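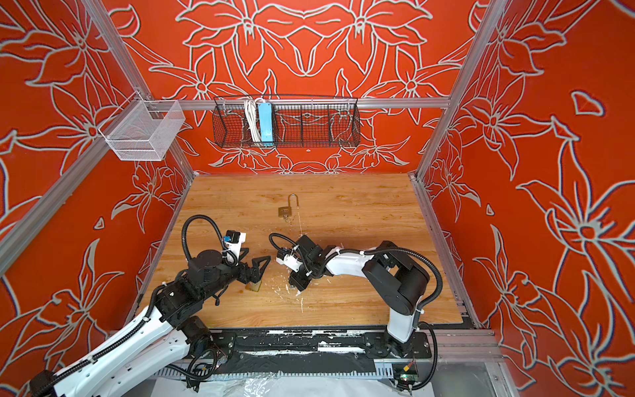 Innes Purves wrote to us in March that a repair service is only as good as the wait at its front desk, and that residents on the east side of Morrison had been waiting too long. The letter asked for three things: longer opening hours, a clear price list, and a telephone call when an item is ready for collection. The program has taken up all of them, and the present report sets out what has been done with the second installment of the grant.

Report to the Clavier Fund
Morrison Household Repair and Reuse Program
Second progress report
Submitted 22/02/2020

1. Purpose of the report

The grant agreement requires a written account of activity, spending and any change to the work plan. The first report covered the signing of the lease, the hiring of staff and the opening of the repair counter. The present report covers the period that followed, in which the counter moved to regular hours and the evening classes began. Financial statements have been sent separately and are not repeated except where a budget line has changed.

2. Staffing

Gizella Szalai continues as program manager. Loïc Picard joined as lead repair technician at the start of the period, filling the post that was vacant when the first report was written. The vacancy lasted longer than planned, and the salary saved was used to pay for temporary cover at the counter, as agreed with the Fund by letter.

Manju Srivastava has taken charge of the evening classes. Her contract was drawn up for one term and has been extended to the end of the grant. The extension is paid for from the training line and does not raise the total cost of the program.

One part-time post at the front desk remains open. Two rounds of advertising brought applications, but the hours did not suit the candidates who were offered the job. The post has been rewritten as two shorter shifts and will be advertised again.

3. Repair counter

The work plan set a target of 850 items accepted for repair in the period. The counter accepted 900. Small kitchen appliances made up the largest share, followed by lamps, radios and sewing machines. Clothing and soft goods were fewer than expected, and the second sewing station has been used mostly for classes.

Items that cannot be repaired at a fair cost are offered back to the owner. Where the owner does not want them, they are taken apart for spares or sent to the county recycling center. Staff have begun to keep a written list of the parts most often needed, and the list now guides purchasing. Before the change, parts were bought one job at a time, and the delivery charges were high.

Opening hours now include two evenings a week. The evening hours are busy from the moment the doors open, while the early morning hours are quiet for most of the year. The program manager proposes to open one hour later in the morning and to close one hour later in the evening. The change would not affect staff costs.

The price list was printed and placed at the front desk and at the public library. Complaints about charges have dropped since then. The remaining complaints concern the inspection fee, which some residents do not expect to pay when an item turns out to be beyond repair. The wording on the drop-off form has been made plainer.

4. Evening classes

The work plan called for 11 classes. All of them were held. Subjects were basic sewing, lamp rewiring, care of hand tools, and sharpening. Lamp rewiring filled first each time it was offered, and a waiting list has been started.

Attendance at the sharpening class was poor. The class was held in the same week as the school concert, and it had been left off the printed calendar. It will be offered again before any decision is made about dropping it.

Those who attended were asked to fill in a short form. The most common request was for more time at the bench and less time spent on the opening talk. Ms. Srivastava has shortened the talk and moved the written notes to a handout that people can take home.

5. Booking system

The program has moved its bookings from paper to Flollirix, under the license included in the original budget. The move took longer than expected. Customer records had been kept in several forms, and many telephone numbers had to be checked by hand. The paper book was kept running alongside until the end of the period and has now been closed.

Calls to customers when an item is ready are made from the list produced each afternoon. Items are being collected sooner, and the storage shelves no longer fill up before the end of the week. A text message service has been considered but is not proposed at present. Many customers use a landline.

6. Changes to the budget

The Fund is asked to note 3 changes.

Delivery of parts: underspent, for the reason given in section 3.

Printing: overspent. The drop-off form was reprinted after the wording was changed, and the price list had to be corrected once.

Van hire: moved in full to the next period. The collection round planned with Floltunov for the outlying villages was put off when the firm lost its driver. Callum Yule has confirmed on the firm's behalf that the round can begin in the spring on the same terms.

7. Risks

The lease on the premises contains a break clause that the landlord may use at the end of the grant year. The landlord has given no sign of wishing to do so, and a meeting has been requested to discuss a longer term. The program manager has also viewed a smaller unit near the bus station, which would be suitable for the counter but has no room for classes.

Public liability insurance was renewed at a higher premium. The increase can be met from the contingency line for the current year only.

8. Next period

The program will fill the front desk post, start the village collection round, repeat the sharpening class, and open the new waiting list for lamp rewiring. A decision on morning hours is needed from the Fund before the next calendar goes to print. The third installment is requested on the schedule set out in the grant agreement.

Gizella Szalai
Program Manager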